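Getting back into table tennis at 41

I played table tennis in a friend's basement all through high school and then did not touch a paddle again until last winter. A few people have asked me how that went, so I'm writing it down in one place. It covers the club, the equipment, the things I got wrong, and what I'd tell someone starting again at my age.

The short version is that I go twice a week, I lose most of my matches, and I plan to keep going.

Finding somewhere to play

The closest club to me is in Banemton, 28 minutes by car if the bridge is open. They rent the gym of an old middle school. The floor is good, the lights are fine, and the heat is on a timer that shuts off at 8:30, so in January the last hour is cold. I wear a long-sleeved shirt under my regular one and take it off between games if I need to.

Before that I tried a bar with two tables in the back. I don't recommend it for anything except having a beer. The tables were the folding kind with a gap in the middle, and one of them had a dip near the net that everybody aimed for. You also can't back up more than a step without hitting a stool.

If you're looking for a club, call first. Half the ones I found online had moved or closed, and one had turned into pickleball. Ask what night the beginners come. Ask if they have paddles to lend. Ask if you can watch once without paying. I watched for an hour the first night and it helped, mostly because I saw a man with a knee brace having a very good time.

The first month

My basement game did not travel well. I had two shots. One was a hard forehand and the other was a kind of slap on the backhand side that I was proud of in 11th grade. Both of them depend on the other person hitting the ball straight at you with no spin. At the club the ball is never like that. My first opponent served short with underspin and I put eleven in a row into the net. He was nice about it and offered to show me what was going on, and I said no thanks, I'd work it out. I should have said yes.

It took me most of a month to learn to read underspin from the motion of the paddle. I still miss it when the server is quick. What helped was a simple drill where the other person pushes, you push back, and you keep it going for as long as you can. It's dull for the first ten minutes. After that you start to feel how far open the paddle has to be, and then it gets interesting again.

Serving was the other shock. In the basement we bounced the ball, or hit it right out of the hand. The rules say an open palm and a toss of at least six inches, and the ball has to stay where the other player can see it. I had to start over completely. I practiced at the kitchen table with a row of cookbooks for a net until my wife asked for the table back.

My legs hurt more than my arm did. I had expected a sore shoulder. What I got was sore thighs and one bad calf, from crouching and from getting up on my toes for two hours when I normally sit at a desk. I now do ten minutes of lunges and side steps before I drive over. Since I started doing that I've had no trouble apart from one stiff morning after a long doubles night.

The rating

The club keeps its own ladder with numbers. New people get placed after six matches. I came out at 679, which put me just above two teenagers and just below a woman who had been playing for five weeks. I looked at that number more than I should have. For a while I was driving home working out who I needed to beat to get past 700, and I played worse for it. I'd stop swinging and just push everything back.

In March I quit checking. The sheet is taped to the wall next to the water fountain, so I fill my bottle at home now. I know roughly where I stand from who gives me a hard match.

Equipment

I bought too much too soon. My first paddle was a fast one from a sporting goods store with a lot of stars on the package. I couldn't keep a push on the table with it. After three weeks I went to Agyeman, a small shop over in the county seat that sells racket sports gear and restrings tennis rackets, and told the man at the counter I was a beginner with bad habits. He sold me a Zestari all-round paddle, already put together, for $76. It's slower than the first one and I play better with it. I don't know that I needed to spend that much, but I haven't wanted another since.

Shoes mattered more than I expected. Running shoes have a thick heel and I kept rolling my ankle a little when I moved sideways. I got a cheap pair of flat indoor court shoes, and the problem went away. If you only have money for one thing, and the club will lend you a paddle, buy the shoes.

For balls, get the plain white plastic training ones by the bag. I bought six nice ones first and stepped on four of them.

Taking care of the rubber

I didn't know you were supposed to clean a paddle. In high school ours hung on a nail next to the water heater for four years. The rubber was hard and shiny and we liked it because nobody could put any spin on it.

A modern rubber picks up dust from the floor and the table, and skin oil if you touch it, and the grip goes down bit by bit so you don't notice. What I do is simple. After I play, I breathe on it or use a slightly damp sponge, wipe in one direction from the handle up, and let it dry for a few minutes before I put it away. No dish soap, no window cleaner. I don't wipe it on my shirt between games anymore, although I see good players do it.

Don't leave it in the car. I did that once in June and the edge of the rubber lifted on one side. It could be glued down again, but there's a small bubble there now and I can hear it when the ball lands on it.

Then there's the question of what to carry it in. I spent a month with mine loose in a backpack with my keys, and the edge tape shows it. After that I used a bread bag, which is free and works fine if you don't put the paddle away damp. The soft zippered cases are nice and hold a couple of balls. The clear plastic covers only go over the blade and leave the handle out, or so I assumed from the ones on the rack, but they come in different shapes and some have a trim around the edge. Any of them will keep the rubber off your keys.

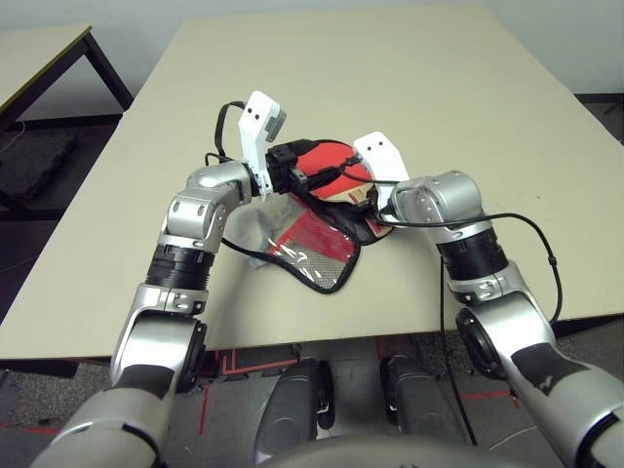

Fiona Rennie wrote in after my last post to say that she went back to the game at fifty and wished she had spent her first year on nothing but serve and receive. Her point was that every rally starts there and most of hers ended there too. She sets aside the first fifteen minutes of every session for it, serving from one side only, and then switches with her partner. She also said that doubles taught her more about footwork than any drill, and that I was wrong to skip it.

I think she's right about the serving. I've been doing her fifteen minutes since the middle of spring and it's the one part of my game that other people have mentioned. I have two serves now that I can put where I want, one short with underspin and one long and fast to the backhand corner. The long one wins me a couple of cheap points per match until the other player starts waiting for it.

She's probably right about doubles too. I'd been avoiding it because you have to alternate shots with your partner, and I kept running into mine. There's a pattern to it where you hit and then step back and out to the side, and once somebody walked me through it slowly I stopped being a danger to people. I now stay for the doubles hour when there's an even number.

The team match

The club puts three teams into the Melberg league over the winter. I was asked to fill in twice when people were sick. I lost all three singles the first night and two out of three the second. The one I won went to five games and I was down 8 to 4 in the last. I have no idea what I did differently. My hand was shaking when I signed the sheet.

The drive home from away matches is long and I enjoyed that part. Four people in a car talking about net balls and whether a guy's serve was legal.

What I'm working on now

Backhand, mostly. The old slap is still in there and comes out when I'm tired. I've been told to start the stroke lower and to stop lifting my elbow. I do it right when someone feeds me balls and wrong as soon as there's a score.

I'd also like to find someone to hit with in the mornings. The gym is open from 7:00 over the summer and the tables are already out. If you live near Banemton and you can keep a push going, send me a note. I'll bring the balls.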